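Notes from the Robot Bay

Hello again from the far end of the Urnwood workshop, where the kettle has been replaced and the parts washer has not. Daiane Bastos asked me for a page on how we look after the suturing arms, seeing as half the emails I get are from people in other departments wanting to know why they can't book one on a Monday morning. So, Monday mornings!

We have one cell with two instrument arms, a shared base and a wrist camera, and it gets through a lot of stitching. Every closing run pulls thread against metal, over and over, and the small cables inside the wrist take the brunt of it. If you've ever replaced a brake cable on an old bicycle you'll know the feeling. Everything seems fine, then there's a bit of slop, then one strand goes and the rest follow by teatime. We had that in July, on the left arm, in the middle of a run that Rogério Vieira had spent two days preparing. He was very nice about it. I've been fussy about cables ever since.

What I do on a Monday

First job is the wrists. Each instrument comes off its arm and goes under the bench magnifier, and I work the joint by hand through its whole travel, feeling for grit. Dried blood in the pin area is the usual trouble. A soft brush and the enzyme cleaner shift most of it, then a rinse, then compressed air at low pressure (please, please low pressure, I'm still finding bits of the last spring). I look at every cable where it goes round its pulley, which is where the fraying starts. One broken strand and the instrument goes in the red tray. I don't care how well it was running on Friday.

Next is the jaws. I close them on a strip of thin paper and give it a tug, then the same with a length of suture. Paper tells me whether the tips meet square. Suture tells me whether they grip. An instrument can pass the first and fail the second quite happily, usually when the gripping face has worn smooth, and Vira Kovalchuk has got rather good at spotting it from the run recordings before I've even had my coffee.

After that the arms go back together and I home them, left one first. There's no deep reason, it's how Aranka Barta taught me and my hands know the order. The homing routine takes 11 minutes if it behaves. If it stops with a tension fault, check the adapter plate before you go anywhere near the settings. The plate has 4 latches and the back one likes to look shut when it isn't.

Last month's numbers, for those who like them

We logged 87 closing runs and swapped out two instruments, one for a frayed cable and one for tired jaws. The new Tondano adapter plates are in and I like them a lot more than the old ones, mainly for the bigger release tab, which you can work with gloves on. Rizwan Howlader has also rewritten the warm-up script, so the arms now go through their full range before anybody hands them a needle. It used to be a thing we remembered to do, or didn't.

The thread check

I've left this one until the end as it's the bit people ask to come and watch. With both arms back on, I look at how they share the work on a real closure: one tip down at the wound holding the strand, the other with its jaws open at the far end. What I'm after is steadiness. If the holding arm creeps, the strand goes slack and the knots sit badly, and that sends me straight back to the wrist cables. I watch the open jaws as well, for any tremble while they hover. I do it all from the wrist camera, so the lens gets a wipe before I begin and usually another one halfway through. 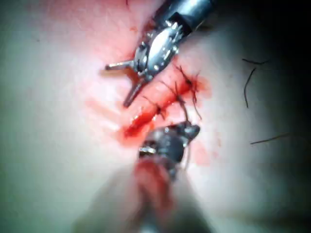
Bookings and odds and ends

The cell is free from Tuesday lunchtime most weeks. Please leave me 30 minutes between sessions so I can get the instruments off and into the cleaner while they're still easy to clean. If you finish early, come and find me, even if I'm at lunch.

Black suture is running low again and the next box from Palwood isn't due until the end of the month, so go easy on the practice knots. There's plenty of the blue.

Whoever borrowed the small torque driver from the top drawer, Rizwan needs it back for the base bolts. It has green tape round the handle and it lives in the drawer marked Tshabalala, with the rest of that set.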